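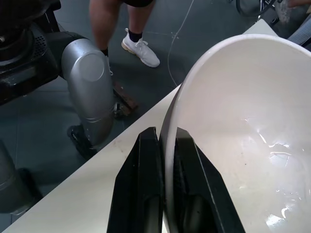

I have a question about white bowls and marks that don't wash off. We eat most dinners out of big serving bowls at my house, and after a couple of years the insides are getting little dark specks that I can't shift with a sponge. The big glossy white one on the table is the worst for showing it, because the inside is so pale that the few small specks toward the middle are the first thing I see. The rim still looks fine and so does most of the inside. I bought it secondhand with no maker's mark, so I can't even tell you for sure what it's made of. What do you all use? I don't want to scratch the shine off.

-- harries_kitchen

Re: Specks inside a big white bowl

Baking soda and a little water. Make a paste, leave it on for 14 minutes or however long it takes you to dry the rest of the dishes, rub with a soft cloth, rinse. I've done this with all my white stuff for years.

-- pumphrey_g

Re: Specks inside a big white bowl

Before you do anything, find out if it's ceramic or plastic. Tap it with a fingernail. Ceramic rings a little, plastic makes a dull sound. Also feel the weight. If it's melamine, baking soda can take the gloss down over time and then it stains faster than before. I lost a nice set that way.

-- Seraina H.

Re: Specks inside a big white bowl

Baking soda does not take the gloss off anything. It's softer than the powder cleansers people used to use. I'd worry about the green side of the sponge long before I worried about baking soda.

-- pumphrey_g

Re: Specks inside a big white bowl

I'm going by what happened to my own bowls. Six of them, cleaned once a week with paste, and the middles went flat while the sides stayed shiny. Maybe once in a while is fine. Once a week was too much for mine.

-- Seraina H.

Re: Specks inside a big white bowl

Are the specks marks or pits? Run a fingernail over one. If the nail catches, there is a tiny hole in the glaze and dirt has gone down in it. You can lighten that but you won't get rid of it. If the nail slides over, it's sitting on top and it will come off with something.

Metal marks from spoons and whisks are the other thing. Those are gray lines more than dots. A cleanser made for cooktops takes those off.

-- condia60

Re: Specks inside a big white bowl

OK, I did the fingernail tests. It rings, so ceramic I guess, and it's heavy enough. The nail slides over most of the specks and catches on one.

I should have said what goes in it. Salad, mostly, and pasta with red sauce. In March we do a big soup dinner for the family and it holds the rolls. My sister whisks dressing right in the bowl, which I'm going to ask her to stop doing.

-- harries_kitchen

Re: Specks inside a big white bowl

Then it's dressing. Pepper and oil dry on and make a film you can't see except where the pepper is. Use hot water and plain dish soap and let it sit full for an hour. Do that first and only bring out the paste if it doesn't work.

-- Nanau

Re: Specks inside a big white bowl

Soaking is good advice but I'd skip it for the one where the nail catches. If the glaze is open there, you don't want water sitting in it for an hour at a time. Wash it, dry it, put it away.

-- condia60

Re: Specks inside a big white bowl

One soak is not going to hurt a serving bowl. People leave these in the sink overnight.

-- Nanau

Re: Specks inside a big white bowl

People do, and then they come on here asking why there's a brown stain around a chip. I agree one soak probably won't matter. I wouldn't make it a habit.

-- condia60

Re: Specks inside a big white bowl

Different question for the OP. Is that the same white table you posted about last year? Mine has the same kind of grayish smudges and I never got an answer I liked. Unglazed foot rings on the bottoms of bowls will do that if you slide them across. I put felt dots under mine, but they come off in the wash.

-- draverura

Re: Specks inside a big white bowl

Same table, yes. The smudges mostly come off with a damp melamine sponge. There are a few small dark marks I've given up on. I use a dish towel under the heavy bowls now and lift them when I move them, when I remember.

-- harries_kitchen

Re: Specks inside a big white bowl

Careful with those sponges on a white table. They're an abrasive, a very fine one, and they'll leave a dull patch if you keep going over the same place.

-- Seraina H.

Re: Specks inside a big white bowl

Funny that the sponge is OK for the table but baking soda is a problem for the bowl.

-- pumphrey_g

Re: Specks inside a big white bowl

I just said to be careful with both.

-- Seraina H.

Re: Specks inside a big white bowl

Reporting back. I soaked it with dish soap and hot water and most of the specks wiped off with a cloth. Two were left. Paste got one of them after a second try. The last one is the one my nail catches on, and it's lighter but still there. The shine looks the same to me as before. I'm going to leave it alone now and get a separate jar for the dressing.

Thanks, everybody. If anyone knows a felt dot that survives washing, draverura and I would both like to hear about it.

-- harries_kitchen

Re: Specks inside a big white bowl

Don't put felt on anything you wash. Get a cork mat and leave it on the table.

-- Nanau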